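Home | Club Nights | Builds | How-Tos | Kit List | Contact

How to run a kitchen round at your robotics club

Last updated September 2, 2019

The kitchen round is the third challenge of the season at Gondach Robotics Club, and the one that generates the most email. The task fits on a beer mat: pick up a piece of toy fruit, carry it across a worktop, put it down on the cutting board. New teams look at this, look at the arm, and tell us they'll be done by the tea break. We let them think so.

These notes are for anyone setting up the same thing at a school or club. You'll need an arm that can lift a felt strawberry, a stretch of worktop, and a tolerance for watching something go slightly wrong at very low speed.

Step 1. Set out the counter first, then the arm

Everybody wants to start with the arm. Start with the clutter. A bare counter teaches a team nothing, and a counter that changes every run teaches them to hate you. Pick your objects, put them down, and mark where they go with small bits of masking tape underneath. Keep tall things at the back for beginners and move them forward as people get cocky.

Unplug anything with an element in it. Tape the plug to the appliance so that no helpful parent can plug it back in.

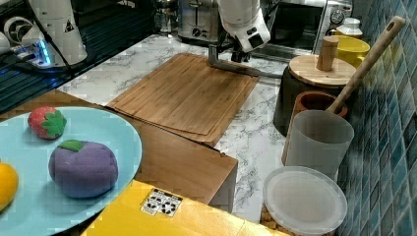
Step 2. Teach the safe height

Before any picking up, have each team find the height at which the gripper can cross the whole counter without touching anything. Ours is called the Sotton line, after the Sotton school team, who didn't have one in March and spent the evening looking for a canister lid.

Do it in this order:

1. Drive the gripper up until it clears the tallest object.
2. Go up a further hand's width.
3. Save the pose and give it a name. "pose2_new_FINAL" is a poor name.
4. Cross the counter at crawling speed with a thumb on the stop button.

Every later move goes up to the safe height, across, then down. Teams will try diagonals to save time. A diagonal is how you find out what's in the way. 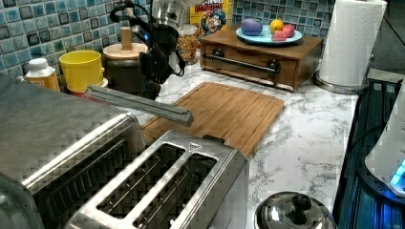 Step 3. Pick up one fruit, badly

Begin with whichever fruit is easiest to get at from above. Soft toys are forgiving, up to a point: they squash, so a gripper that closes too far still gets a hold, and the team never learns it closed too far. Then you hand them a wooden lid and the same settings, and everyone learns together.

Open the fingers wide, come straight down, stop just above the plate, close slowly. If the fruit gets nudged away, the fingers are coming in on one side. Fix the approach. Please don't fix it by having a team-mate hold the fruit.

Save the closing width with the pose. We use the Eklund worksheet for this, a single side of paper with boxes for pose name, height, width and "what happened", the last box being the only one anybody fills in.

Step 4. Crowd the route

Once a team can manage three clean runs in a row, make the journey awkward. You don't need to add much, only to put ordinary things where the arm would like to be. A long metal bar laid over the toaster with one end by the cutting board is a good one, and so is fruit that begins the round on a plate raised up on a drawer unit. Both spoil any program that assumed everything happens at counter level, meaning all of them.

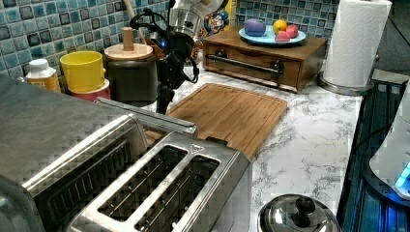 Scoring should be dull and written down before anyone arrives. We give full marks for fruit on the board, half for fruit that touches the board and leaves, and none for fruit on the floor, however stylishly it got there. A piece that starts among neighbours, like the two pink-red ones sitting close together on the right of the plate, earns a bonus if its neighbour stays put. Knocking a pot lid costs points. Arguing about whether you knocked a pot lid costs more.

Step 5. Put it all back

Park the arm, power it down, return the fruit to its bag. The club record stands at 88 points, held by a team called Bomulura, who won't explain the name or share their code.

Comments (3)

gripwidth: Tried this with our Year 9s. The diagonal thing is painfully accurate. We now have a chipped jar and a safe height.

mudlark_tech: Any reason not to use real fruit?

solder_and_toast: @mudlark_tech we used a real plum once. Once.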